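From: Theresia Lanz
Date: 30 Nov 2018
Subject: Re: [eating-out] Killora, anyone been?

> We have friends coming in and they want to try Killora. Is it worth the
> drive, and do they take bookings? One of us doesn't eat meat.

We went two weeks ago, so I can answer most of that. They take bookings by phone only, and only for tables of three or more. We were two and waited at the bar until a table opened up.

The menu is one page. I had the bean soup and then the trout, which came with potatoes and a cabbage salad. The trout was good. The soup needed salt. My sister had the mushroom dumplings and finished them, and there were two other dishes without meat. 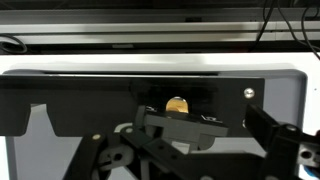 Black panel and gold-colored disc

Service was slow at first and fine later. Our waiter forgot the bread, brought it when we asked and took it off the bill. Parking is on the street, and the lot behind the bank – the one everybody used until July – is now permit only.

If Killora is full, Bermúdez is two blocks down and seats up to 200. It is louder and the food is plainer, but the grilled peppers are very good and they don't mind children. I would skip Buta on a weekend. The last time I was there they had run out of half the menu by eight.
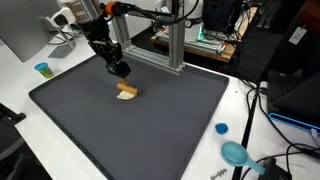
Gripper over the gray tray

Let me know which one you pick. I still have the phone number for Killora if you can't find it.

Theresia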